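# In defence of the kitchen table

2018-01-16 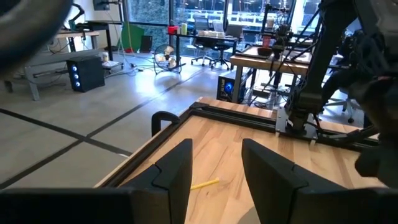
*Butcher block, knots and all.*

My sister rang last night to tell me she's getting rid of her kitchen table. She isn't replacing it, she's getting rid of it. The new place at Langat has an island bench with stools, and the bloke who drew up the plans told her that people don't really use tables any more. I said something I probably shouldn't have about the bloke, and then I stewed on it until midnight, so now you lot are going to cop it.

I grew up at a kitchen table. I don't mean I ate there, though I did, I mean it was where everything in our house took place. Homework, haircuts, tax, Mum cutting out patterns with the good scissors (touch the good scissors and you were dead), Dad with the guts of a radio spread over yesterday's paper. When my grandmother got sick, that's where we were told. When my brother wrote off the ute, that's where he sat for a very long time while Dad made tea and said nothing at all. I can't picture any of that on a stool. Your feet don't touch the floor on a stool! You can't have a serious talk with a person whose feet are dangling.

And this is my main gripe with the island bench. Everybody faces the same way. You line up along one side like you're waiting for a counter meal, and whoever's cooking gets to be the barmaid. Fine for toast. But if you want to have a proper argument with your cousin about the cricket, or find out why your teenager has gone quiet, you need to sit across from each other with something solid in between, preferably something you can lean your elbows on.

Shayne Merrick, who I've worked with since 2000 and who disagrees with me on principle, says I'm being sentimental and that families talk in the car now. He reckons he's learnt more about his kids on the run to swimming than he ever did over dinner. I'll give him the car. The car is good. But you can't leave a jigsaw in the car for a week and have everyone who walks past put in a piece.

That's the other thing about a table, it holds your place. You can walk away from a half-finished job and come back to it after work. I've just had the catalogue from Dostance, seventy-odd glossy pages of kitchens, and I went through the lot over breakfast looking for one surface with something left on it. A bowl of lemons was as wild as it got. There was one called the Emix that has a slot for your tablet and a drawer that charges your phone, and no spot I could see where you might pot up a seedling or fix a toaster. Where do these people do their mending? Do they mend?

I know what the answer is going to be, and it's space. Blocks are smaller, flats are smaller, and a table for six takes up a fair whack of floor. I do get that. When I was renting on my own in a bedsit with a Prura hotplate and a sink the size of a hat, I had a card table with one dicky leg, and it was folded up behind the door more often than not. But I still had it. Shona Quinlan came over every second Sunday for 5 years and we played five hundred on that thing with a phone book under the bad corner. She moved over east eventually and took the card table with her, and I've never quite forgiven either of them.

So it doesn't have to be big, and it certainly doesn't have to be nice. I'd go further and say nice is a problem. The minute a table's too good to put a hot mug on, it's a museum piece and everyone goes and sits on the couch. Ours cost Mum 70 dollars at a clearing sale, 72 once she'd given the auctioneer's boy a couple of bucks to help get it on the trailer. It had a burn mark shaped a bit like Tasmania before we even got it home. We added ink, nail polish, a row of little dents from my brother's fork phase, and a groove where Dad sawed straight through a bit of pine and kept going. Mum gave it an oil every February, whether it needed it or not, and the kitchen would smell of it for days.

I've got it now. My sister didn't want it, and I was too pleased at the time to ask why, but I suppose I've had my answer. I did ring her back this morning. I said if she's set on the bench then fair enough, it's her house, but the verandah's going to be a decent size and she could at least put something out there. She said she'd think about it. She also said her old table's mine if I can get it into the wagon, and I've measured up, and I reckon with the back seats down and the legs off I can.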